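Filed under: Talks / Paper Goods & Packaging
Last updated Thu 1 July

SOFT GOODS, HARD CHOICES
Speaker notes, Pusness housewares evening. 14 minutes plus questions. Do not run over, they lock the bar.

1. Opening

Start without the title slide. Ask who bought tissue this month. Then ask who remembers choosing it. Wait for the hands to go down.

Say: I spent 26 days in December on the paper aisle at Skuria, for money, and I came home with opinions about embossing. Pause here. If they laugh, good. If they don't, go on to roses.

2. Roses

Printed tissue is the only stationery most people blow their nose on. Somebody sat down and drew that flower. Somebody else approved the leaf.

Points to hit:
- The print is red roses with green leaves, small, scattered. Your grandmother's curtains, reduced.
- Look for the paler roses. Pinkish, blurred, coming through from a fold or the underside. I like these better than the sharp ones and I am alone in this.
- The small torn flap on the left, with a thinner layer showing. Good moment to explain ply. Keep it to a minute, I have lost rooms on ply.
- Fuzzy edge, loose white fibers. Softness and lint are the same property with different publicity. 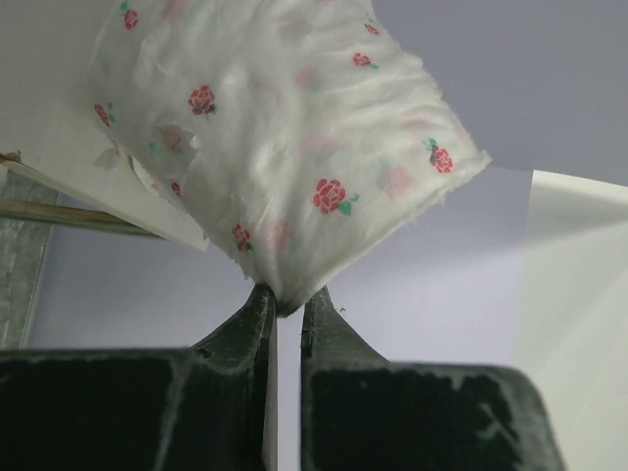 3. The roll

Change of mood. We leave the garden and go to the bathroom.

Ask what a toilet paper wrapper is for. Someone will say hygiene. Agree with them. Then say that it is also a very small billboard that lives in a cupboard.

Talk through the blue. Deep blue band, then a lighter cyan part down at the bottom with white dots. Bubbles or snowflakes? Take a vote — I have given this talk at Skasance and the room split badly. Either way the message is "clean," and either way the paper inside is white and minding its own business.

Mention the red-orange label. On a blue pack it is the first thing you see, even from too far off to read a word of it. Big white letters for the brand, and "Tem" is enough to get you to Tempo.

Then the top: clear plastic, gathered and wrinkled over the core. All the design money went around the side. Up here you get crinkle and a view of the tube.

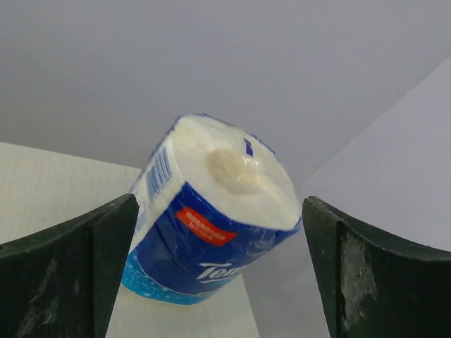 4. What we asked shoppers

The Cha survey, 199 replies, 50 of them usable. Say this number out loud and move on with dignity.

Most wanted plain. Most had bought patterned. Do not offer a theory, there is a man from a napkin company who always has one.

5. Close

Back to the flap and the wrapper. One product shows you its layers when it tears, the other is sealed until you get it home. Ask which they would pay more for. Take questions. If there are none, bring up scented.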